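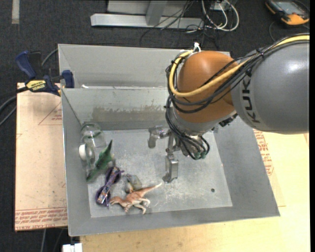
Toys and Small Things, Part 2

Reading time: 2 min
Filed under: Home & Play, Old Toys

My sister and I kept our toys for 17 years in the storage room of our parents, and in January we finally began to sort them. I learned that the container matters more than I expected. A gray metal bin with sloping sides and a broad rim is good for small toys, and I do not mind the scuffs and whitish scratches on its flat floor. I set only one rule for myself: a bin should hold a small group of things, so that a child can look in and choose without turning everything over. Cardboard boxes we gave up completely, they became soft at the corners.

The pale wooden tabletop is also a matter of taste. My sister prefers a white one, but I find that wood is kinder to the eyes when one sorts for a whole evening.

In Part 1 I wrote about the dolls and their clothes. The next part will be about puzzles, of which we still have 43, and I am afraid that many are not complete.

Text: Fitriani Setiawan
Wednesday, July 16, 2025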